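Introduction to Robotic Manipulation
Laboratory Handout 2: Block Stacking with Two Arms
Aratport Technical College, Vass Building, Room 1119
Instructor: Zdenka Ristić
Issued September 2026

Purpose

Students will plan, program and test a short stacking task that uses both arms on the shared table. The exercise builds on the single-arm work in Handout 1 and prepares students for the Illero project in March. Students work in pairs. Each pair submits one program and one written report.

Setup

The task uses colored blocks and a black square that marks the work area. Record the starting position of every block before any motion is commanded. Both arms must be in their home positions when the program is loaded. Joint speed is limited to 43 percent for all student sessions.
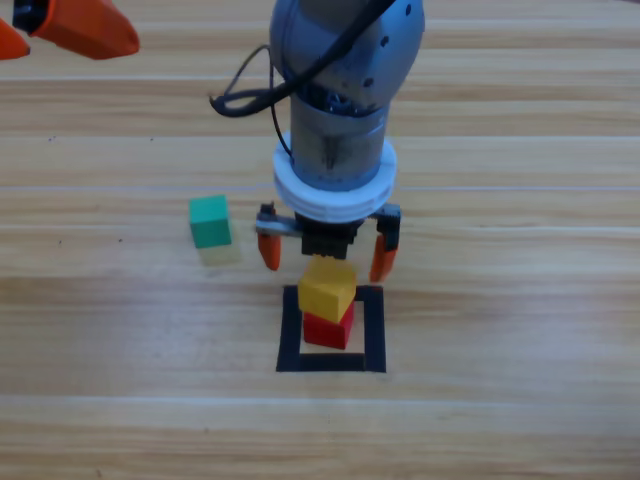

Approach each block from directly overhead, with the fingers open wider than the block. The approach height and the grasp height are stored as separate values in the Zelleck program file, and both must be checked by hand before the first run. A block that is turned relative to the one beneath it may still be stable, but the angle should be noted in the report.

Sharing the Work Area

Only one arm may enter the black square at a time. The second arm may hold a block while it waits, provided that it stays clear of the first arm and its cables. Your program must include a wait condition for each arm. Fixed time delays will not be accepted in place of a wait condition.
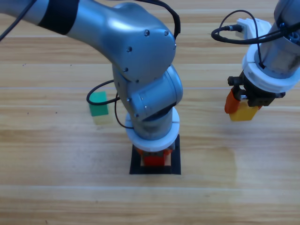
Figure 2. Red block at the black square, with the yellow block held by the right arm.

Report

Submit a motion plan, the final program and a one-page discussion of any failed grasps. State which arm placed each block and the order of placement. Reports are graded on the clarity of the plan as well as the result of the run. Late work is governed by the course policy in the syllabus.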